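From: Yvonne Bramwell
To: site-changes list
Date: January 25, 2018
Subject: Re: Washing-up arm in the staff kitchens

Malcolm Whitlock wrote:
> Can someone say what happens to the kitchen hours at Goodall once
> the arm goes in? Two of us are on that rota and all we have had
> is the Kosteck leaflet.

Malcolm, the hours stay as they are until the end of February. After that the sink work comes off the rota and the time goes to stock and deliveries. Your grade does not change. Tracey Wainwright has the new rota in draft – ask her for it if you want to see it before it is fixed.

The arm will do the clearing of the basin and the rinsing. Loading the dishwasher stays with us for now.

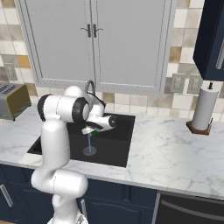 Kosteck's simulation of the sink job, with the gripper over the basin and a small green item in its fingers.

My own worry is the breaks. At present the person at the sink gets to talk to whoever comes in, and goods-in is a one-person job. I have raised this with Jonatan Fjeld and he has agreed to look at pairing people up.

Training is in room 202 and takes 2 hours. Please put your name down with Tracey, including if you only cover the kitchen now and then.

Yvonne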